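Workshop notebook, Iltside
Lemon cordial, preserving trials
Entry for 4th April

Purpose of this entry. The January batch of lemon cordial was judged too bitter after storage, and the tasting notes from Gimden agree with our own on that point. The present entry records the repeat preparation, the changes made to the method, and the matters to be settled before the recipe is entered in the Zimo handbook. Colleagues who were not present should read it together with the January pages, which give the quantities in full and are not copied out again.

Fruit. The lemons were from the Prantl delivery and were unwaxed according to the docket. They were kept in the cold store overnight and brought out early enough to reach room temperature before cutting. Skins were firm, with a few brown marks near the stalk end on the lower layer of the crate. Marked fruit was set aside for juice only. All fruit was scrubbed under cold running water and dried with a clean cloth, as the handbook requires for any preparation in which the peel is used.

Cutting. The January batch used coarse pieces with the ends left on. It is now thought that the thick white pith at the ends was the main source of the bitterness, although the long steeping will have played its part. For the repeat the ends were removed and the fruit was cut in rounds across the segments. Pips were taken out with the point of a knife and kept in a muslin bag for the marmalade trial, which has its own page.

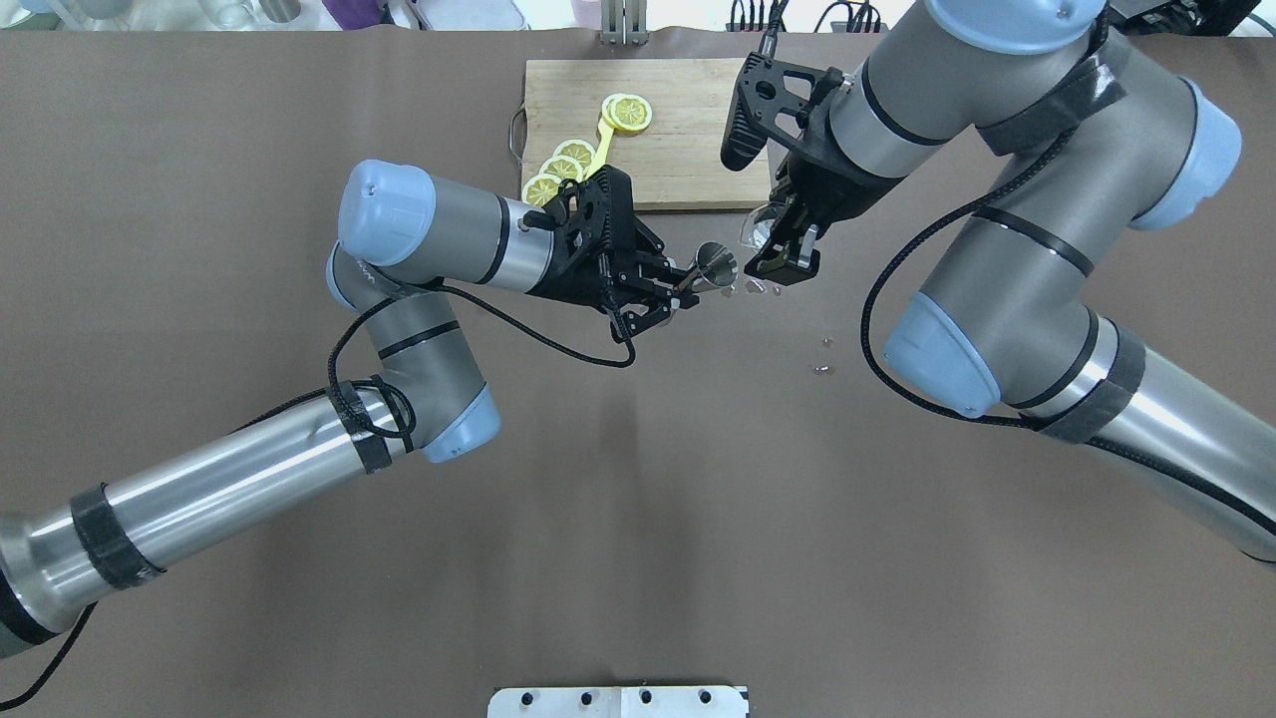 Lemon rounds on the board.

Rounds are slower to prepare than quarters. They do, however, lie flat in the steeping vessel and can be covered with less liquid, so that the syrup may be made stronger from the start. Whether the gain justifies the extra labour for a full crate is a question for the next planning meeting.

Steeping. The sugar was dissolved in water over a low heat and the syrup was taken off before it boiled. The rounds were laid in the vessel and the warm syrup poured over them, with a plate on top to hold the fruit under. Two vessels were prepared: the first to be strained the following morning, the second to be left for 3 days, which was the January time. No citric acid was added to either. The January batch contained it, and its removal is a second change made at the same time as the first - this is poor practice, and the reader is asked to bear it in mind when comparing results. The supply had run out and the fruit would not wait.

The thermometer with the long probe reads low by 2 degrees against the reference in ice water. A label to that effect has been tied to the handle. Readings in this entry have been corrected; those in the January pages have not, and should be treated with caution.

Tasting. A small amount was drawn from the first vessel after around 3 hours, diluted with cold water and tasted from a plain glass, as is our custom. The scent of the peel was already clear. There was a slight bitterness at the back of the tongue, less than remembered from January, but memory is not a measurement and the point is left open. The colour was very pale. Gimden have asked for a stronger yellow; it should be explained to them again that colour comes largely from the peel and that more peel means more bitterness.
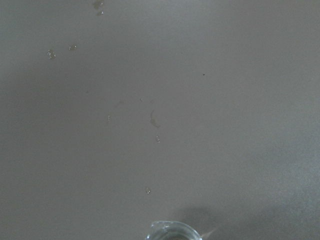 Clear glass, grey tabletop.

It is proposed that future tastings be done against a reference sample made with shop cordial at the same dilution. The reference should be poured by a person who does not taste. Score sheets are in the second drawer and the old form, with the column for sweetness missing, should be thrown away.

Bottling. Bottles are to be washed, rinsed and heated in the oven in the usual manner, and filled while both bottle and cordial are hot. The rubber seals held from last year have hardened and must not be used. New seals have been ordered through Zimo. Should they not arrive in time, the strained cordial may be held in the cold store, covered, and reheated before filling.
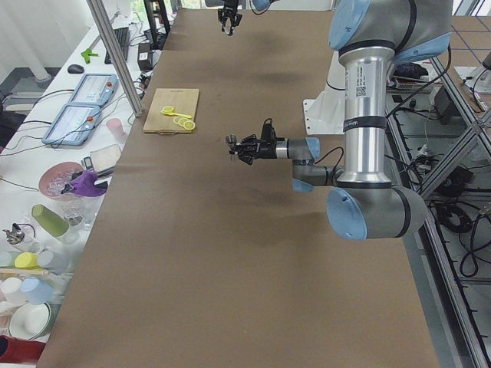 Long table, brown paper on.

Labels must carry the batch letter, the date of straining and the words "keep cold once opened". The last of these was left off the January labels, and Prantl returned a bottle which had fermented on a kitchen shelf.

Outstanding
Strain the first vessel in the morning and record the volume.
Taste both vessels side by side once the second is ready.
Order citric acid, and repeat the first vessel with it added.
Write to Gimden on the question of colour.
Find the lid of the large steel pan.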